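Notes on a shared workroom, April

This blog has described a number of rooms over the past few seasons, most of them private. The present entry concerns a shared one: the lower level of the Cabral building in Edstead, where the author has held a desk since the winter. The lower level covers 654 square feet beneath an open upper floor, and it serves as workroom, meeting room and lunchroom according to the hour. The arrangements described below were adopted over the course of one month and are recorded for the benefit of readers who have written to ask how a small room may be put to several uses.

## The room itself

The principal feature is the staircase. Its brown wooden slats are visible from beneath, and the white stringers on either side keep it from weighing too heavily on the space. The ceiling is white, as are the beams and ducts that cross it. An earlier proposal called for the ducts to be enclosed. The author opposed this, on the grounds that a lower ceiling would have been a poor exchange for a tidier one, and the proposal was withdrawn.

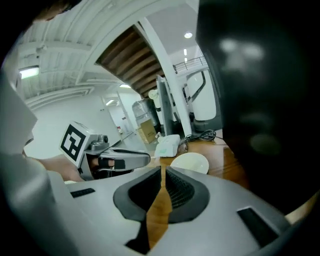
*The staircase from below, with the white column and the upper-level railing.*

The column is less easily accommodated. It rises to the ceiling close to the staircase, and any table of useful size must be placed with reference to it. Three positions were tried. The present one leaves a clear path to the stairs and allows people to work at the tabletop without turning sideways to pass one another.

Lighting was left as it was found. The fluorescent fixture is not flattering, but it is even, and the round lights toward the upper level are sufficient for the evening.

## Desks and floor

The floor is gray tile with a marble pattern and white veining. It is handsome and somewhat unforgiving. It reflects the overhead lights, it shows every scrap of paper, and it carries sound. A rug was considered and declined, chiefly on account of chairs. Sweeping is now done on Sunday and again at midweek, and the second sweeping has proved to be the more necessary of the two.

Power cables remain the outstanding difficulty. The outlets are on the walls, the desks are not, and adapters accordingly come to rest on the tiles. A floor channel from Vullum was priced at $408, fitted, and the expense was deferred until the desks have settled into their final places.

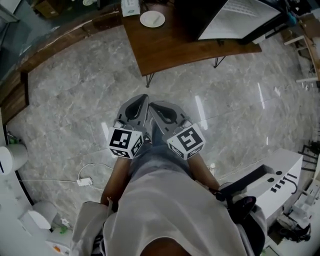 The desks were selected for their narrow legs and for the ease with which they may be moved by two persons. A deep pedestal desk provides more storage, but it also collects what ought to have been thrown away. It was therefore agreed that a desktop should hold the monitor, a box of tissues and whatever is in use that day. This rule has been observed with moderate success. Plates are the usual exception – a plate set down beside a monitor at 3 o'clock tends to be there at 6.

## Plates and the table

The plates are plain, round and white. They were obtained as a set under the name Maslow, and their merit is that they suit any food and any table. Food is served at the wooden table in small portions, on a single plate where possible, so that the remainder of the surface stays available for work. Wood was preferred to glass here for its quietness. It is wiped with a damp cloth after each use and dried at once, and about twice a year it will be oiled.

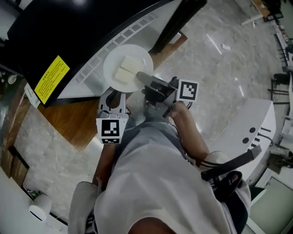
## Matters still open

The shelving along the far wall has yet to be put in order. The metal rack is sound, but its contents have never been sorted, and a decision is required on what should be kept within reach and what may go upstairs. The author's preference is for closed boxes with written labels. Others who use the room favor leaving everything in view, and the question will be taken up again once the cables have been dealt with.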